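把说明书还给我

阅读时间:11分钟

先说结论,省得有人看到一半骂我绕。我要纸的说明书。装在盒子里的,能折能撕能拿铅笔在边上写字的。不要二维码,不要"请下载应用获取完整指南",不要一段四分钟的视频里有三分钟是片头。

写这篇是因为昨天晚上的高压锅。下面会讲。
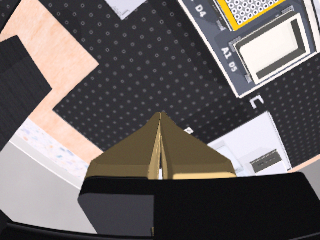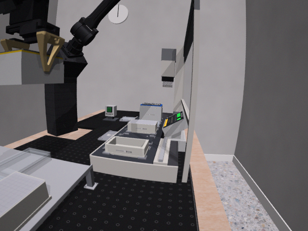

锅是Hartono牌的,新买的,盒子里一张卡片,巴掌大,正面印"欢迎加入Hartono大家庭",背面一个码。我不想加入谁的大家庭。我想知道密封圈那道凸起的边朝上还是朝下。豆子已经泡了一夜,客人七点来。扫码,跳网页,网页问我同不同意,同意什么没细看,然后让我选国家,选语言,选型号。型号在锅底。锅里已经有水有豆子。行吧,举起来看,水洒一灶台。十七个字母和数字的型号,输进去,页面说:未找到。

最后是猜的。朝下。猜对了没有我到现在也不知道,反正豆子熟了。

高压锅哎。这不是一个遥控器,猜错了顶多换个台。这是一个会往外喷蒸汽的东西,厂家觉得一张欢迎卡就把我打发了。

我得先交代立场。我做翻译,德译中,前些年主要就靠翻说明书吃饭。所以有人会说你这是替自己饭碗喊。对,有一部分是。但你等我说完,饭碗那部分我自己会讲,不用你揭。

翻说明书这行没人看得起。文学翻译的人跟我吃饭,听说我译的是电动卷帘窗,筷子都停一下。可是我跟你讲,好的说明书是最难写的文体之一。写小说的人可以让读者困惑,困惑甚至是优点。写说明书不行。读的人手里可能正拎着一个零件,另一只手扶着梯子,眼睛离纸半米远,心情很坏。你要在这个时候跟他说话。你说"将组件适当固定",他想打你。什么叫适当。

我入行第一份活就是Roltum的卷帘窗安装手册。Roltum当时有个技术编辑叫Rosemarie Mühlbauer,我没见过她,只通邮件,通了好几年。她改我的中文。她不懂中文。她怎么改呢,她让我把译文逐句倒译回德语给她看,然后一条一条问。"这里你的读者知道是哪一颗螺丝吗?""这句话读完之前他会不会已经动手了?"第二个问题我记到今天。警告要放在动作前面。你不能写"拧开盖子,但在此之前请先断电"。人看到"拧开盖子"手已经动了。这么简单的道理,你现在去翻翻家里那些东西,十份有几份做到。

她有一条规矩:一步只写一个动作。还有一条:写完了,找一个不想读它的人来读。不想读的!找热心读者没用,热心读者会替你把漏掉的补上。她找的是她姐夫。

那本手册最后印出来,中文部分47页。我家里还留着一本,钉书钉都锈了。翻开看还是觉得好,不是我好,是她好。每一页你都能感觉到有个人事先替你站在梯子上过。

现在Roltum的卷帘窗盒子里是什么,我去看过。一个码。

好,反方的话我替他们说了吧,都听过。

一,环保。纸要砍树。这个我最不服。塑料泡沫包得里三层外三层,电池是扣死的换不了,整台东西用几年就扔,然后跟我说省一本小册子是为了树。而且锅能用二十年,说明书也能用二十年,服务器能开二十年吗?你网站改一次版,我的说明书就没了。我手上有个Undeo的缝纫机,二手的,机器好好的,比我岁数都大,厂家官网上最早的型号只到前几年。前面的当没存在过。我怎么穿的底线?靠原主人夹在盖子里的那本小册子,黄得发脆,第九页有她用圆珠笔画的箭头。那个箭头比原图清楚。

这事我多说两句。纸的说明书是可以往上写的。我外婆那本电饭煲说明书,封底记着米和水的格数,新米一行旧米一行。后来还记了我表弟的身高,没地方写了嘛。一本东西在家里待久了就不光是说明书了。你让我在一个网页上记我表弟的身高?

二,更新方便。纸的印了就改不了,线上随时能改。听着有理。可是我问你,随时能改,改了告诉我了吗?我上个月看的是一个样子,这个月点进去是另一个样子,按键名字换了,图换了,哪句是旧的哪句是新的,没标。以前勘误是要夹一张纸条的,红字,难看,厂家丢脸,所以他们印之前真的会查。现在错了悄悄改掉,没人丢脸,也就没人查。能随便改这件事把人养懒了。我自己就是证据。以前交印刷稿,我通宵再看一遍;后来改成交线上稿,客户说先上吧,有问题再改。先上吧。这三个字听了多少回。有问题再改,改的时候又没有预算了。

三,年轻人都看视频。这条我承认一半。有些动作视频就是好,穿针,折床笠,视频看一遍顶文字看十遍。但是视频不能扫一眼。我只想知道第四步拧几圈,我得拖进度条,拖过了,拖回来,手上有油,屏幕划不动,弹一个广告。纸摊在台面上,眼睛一低就到了。这两样谁也替不了谁,凭什么二选一。

四,反正没人看。这条最气人。说这话的人通常就是把说明书写得没法看的那帮人。你先把字印成六号灰的,十八种语言挤在一张桌布那么大的纸上,前面六页全是"请勿将本产品用于清洗宠物",真正要用的两行埋在背面折缝里,然后说你看,用户不读。

那堆"请勿"是写给谁的大家心里有数。写给法官的。法务一条一条加,从来没有人往下减。我译过一个台灯,正文200个字,安全须知3000个字。一个台灯。里面有一条是请勿食用。译到这儿我去楼下走了一圈。真正的危险是什么呢,是那个灯泡关了以后还烫好一会儿,有小孩的家里要小心,这一条有,排在倒数第二,夹在"请勿浸入海水"后面。把要紧的话藏在不要紧的话里头,跟没说一样,比没说还坏,因为他可以讲他说过了。

药品说明书也是同一个毛病,而且后果大得多。Danuta Krawczyk,以前跟我在一个翻译社,专做医药,她给我看过一份叫Prostanon的药的说明书,展开来能盖住她半张办公桌。她说病人只想知道三件事:饭前吃还是饭后吃,漏了一顿怎么办,能不能喝酒。三件都有。找到第一件她自己用了好几分钟,她是专业干这个的。她后来给她爸自己做了一张卡,大字,贴冰箱上。我说你这个才是说明书。她说对,但这个我不能交给客户,交了要被告。

所以别误会,我不是怀旧,不是说以前的纸全都好。以前烂的也多。我译过更烂的,我自己也写出过烂的,有一回把顺时针译成逆时针,一个洒水器,幸好只是洒水器。我要说的是,一本放进盒子里的、印死了的东西,逼着厂家在卖之前把话想清楚。想清楚了才敢印。现在这个压力没了。

还有一层,更大的,我一直想说又怕说得太虚。说明书是卖东西的人跟买东西的人最后一次说话。钱已经收了。广告是收钱之前的话,那个话人人会讲,漂亮着呢。收完钱还肯不肯好好跟你说话,看这个。一家公司广告拍得跟电影似的,盒子打开一张欢迎卡,那我就知道在他眼里我值多少了。

而且那个码不是白给你的。扫进去先要邮箱。要生日。一个锅要我生日干吗。然后每周给我寄一封信,教我做南瓜汤。我问密封圈朝哪边你不说,南瓜汤我没问。

讲到这儿要讲我房东了。Frauke Dreßler,八十多,住我楼下,没有智能手机,也不打算有。儿子Timo给她换了新的暖气控制器,墙上一个白盒子,带屏。附的纸上写:请用应用完成设置。Timo住外地,设好就走了。一月份有几天特别冷,她那屋的暖气半夜自己降下去,她不知道怎么调回来,也不好意思老打电话,就穿着大衣睡。穿着大衣睡了好几天!我是去还她梯子才知道的。

我跟她站在那个盒子前面按。长按,短按,两个一起按。有一个小雪花,有一个小房子,有一个像叉子一样的符号,我到今天不知道那叉子是什么。我拿自己手机下了应用,应用要绑定账户,账户是Timo的。打给Timo,Timo在开会。

后来我给她写了一张。真的就是按Rosemarie那套来的,一步一个动作,要小心的放前面。写完拿给她读,她就是那个不想读的人,非常不想。她读到第二步抬头问我,"右边的键"是哪个右边,她站着的右边还是盒子的右边。一样的右边,但她问了,那就是我没写好。改成"有小太阳的键"。一共六步,贴墙上,字写得老大。

她现在自己调。就一张纸的事。那家公司有多少工程师我不知道,就没有一个人写这张纸。

你要说这是老年人的问题,那我再说一遍昨天晚上的锅。我不老。我手湿着,我型号输了十七位,我没找到。停电的时候呢,地下室没信号的时候呢,手机没电的时候呢,保险丝盒子在哪儿不都在地下室吗。需要说明书的时刻基本上就是最不方便上网的时刻,这两件事天生凑在一起的。路由器的说明书在网上!这个笑话讲了多少年了,路由器的说明书现在还在网上。

饭碗的事,答应了要讲。是,这几年纸说明书的活少了一大半,剩下的是"请审校以下机器译文",价钱你们猜。我已经转去做别的了,合同,展览的墙上文字,过得下去。所以这篇写成了我也捞不回什么。就算明天所有厂家都重新印纸,也轮不到我,轮到那些更便宜的。我就是个要用高压锅的人。

那我到底想要什么。不复杂。凡是带电的、带火的、带压力的、往嘴里送的,盒子里必须有一张纸,买它的人看得懂的语言,字要看得见。一张就行,不用一本。正面写怎么用,背面写什么会伤到你,真会伤到你的那种,别跟我扯海水。法务那三千字你爱放网上放网上,没人拦你,那部分我举双手赞成环保。

再加一条:线上的可以有,但不许要邮箱。旧型号不许删。

有朋友看了初稿说你这个诉求也太小了,现在外面多少大事。是小。我就管这么小的。大事也是一件一件这么省掉的,先省说明书,再省客服电话,再省那个能修的人,最后东西坏了你对着一个聊天窗口打字,它问你今天过得怎么样。我上回跟Undeo的窗口聊缝纫机梭壳的事,聊了一个中午,最后它给我推荐了一台新的。

锅的事还没完。今天早上我给Hartono写了封信,纸的,贴邮票的那种,问密封圈朝哪边。附了一张图,自己画的,画了两种,请在正确的旁边打勾。信里夹了回邮信封。回了我再来更新。

哦还有,如果谁手里有这个型号的老说明书,哪怕隔壁型号的,拍给我看一眼,在线等,周末还要顿牛肉。

2019年10月30日

读者评论

梯子上的人:安装师傅路过。卷帘窗那个老手册我用过,真的好,边上全是我师傅写的字。现在去客户家第一件事是问人家wifi密码,客户看我像骗子。

Nuwan Mollah:我是学中文的外国人,家电说明书是我最早能从头读到尾的中文。短句子,有图。现在没有了,可惜。有一个词请教,"桌布那么大"是夸张吗?我家洗衣机的真的有这么大。

小满妈:退烧药那个说明书我半夜三点找剂量找到哭。体重换算在背面,字比蚂蚁还小。求求了,一张卡。

匿名:不同意。我在厂里做这块,纸质一本各国语言印下来再加上仓储,你算过吗?换一个零件整批作废。你们又要便宜又要纸。

作者回复 匿名:所以我说一张。你们那张欢迎卡也是纸印的啊,反面空着一大半。

铁锅炖一切:密封圈别问朝向了,很多是两面一样的,你摸一下有没有字,没字就随便。有字的话我也不晓得。

作者回复 铁锅炖一切:有字!!写的是型号!!

缝缝补补:同有一台老Undeo,底线那页能不能扫给我,第九页,连箭头一起。

联系作者:请在评论区留言 | © 2019 文字版权归作者所有,转载请先打招呼 | 返回顶部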